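3. Where small things go: baskets, trays and bowls on the floor

Most writing on household tidying begins with shelves and cupboards. We begin lower down. In the homes we visited for the Wenidden study, a surprising share of the sorting took place on the floor, and it took place around open containers that could be dragged, tipped, stacked or pushed against a wall. We find this wonderful to watch, and we think it deserves far more attention than it has had so far.

Our records hold 781 moments in which a person chose a container before choosing what to put in it. The order matters. People would set out a basket first, look at it for a while, and only then start gathering. Desmet, who coded the first batch in November, called these "basket-first" episodes, and the name stuck with the rest of us.

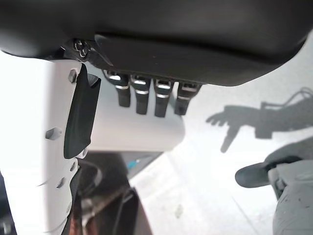

Kristof Prins

Basket-first episodes were more common in rooms with a clear stretch of floor. Where the floor was crowded, people tended to carry things in their arms and look for a home for them afterward. The second habit takes more trips, and several people in the Ongart homes told us they found it tiring. One of them said she liked a basket on the floor "because it sits there and asks for things," which is as good an account of the effect as any we could write ourselves!

3.1 Rigid and woven containers

We compared woven baskets with rigid plastic trays and glass bowls. The three get used in quite different ways. A bowl is nearly always treated as finished once it has something in it – it is lifted and put somewhere to be looked at. A tray is treated as a surface, and things are laid out on it side by side. A basket is treated as a volume, and people will go on filling it well past the point at which they can still see the bottom.

Figure 4. A rectangular wicker basket, empty, on a pale gray floor, with a dark amber-brown panel standing upright against its short side and a clear glass bowl nearby.

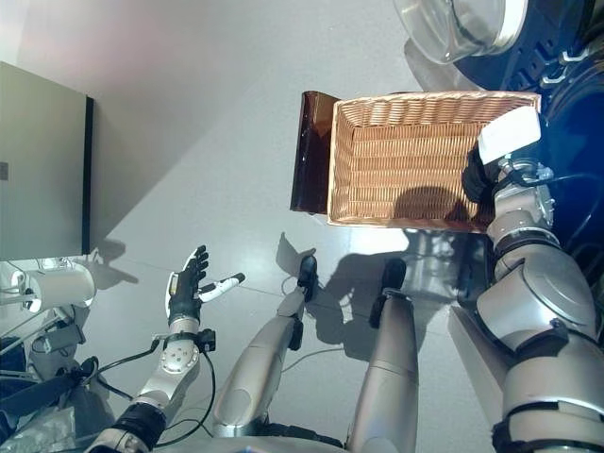
The rim matters as well. A raised rim gives the hand something to take hold of, and in the Tustier homes people were happy to pull a woven basket along by one short end even when it was full. They rarely did this with a tray. Cuypers has suggested that the give in the weave makes the pull feel safer, and we would love to see someone test this properly with baskets of the same size and different stiffness.

Flat pieces raise a different question. Lids and trays that have come away from their boxes don't nest well with anything, so they end up on edge, leaning on whatever stands closest. We counted 40 such cases. In many of them the basket was doing two jobs, holding small things inside and propping up a flat thing outside, and moving the basket meant dealing with the flat thing first. Participants knew this very well. A few had stopped moving the basket at all and brought everything to it, which changed the shape of the whole task and is taken up again in Section 5.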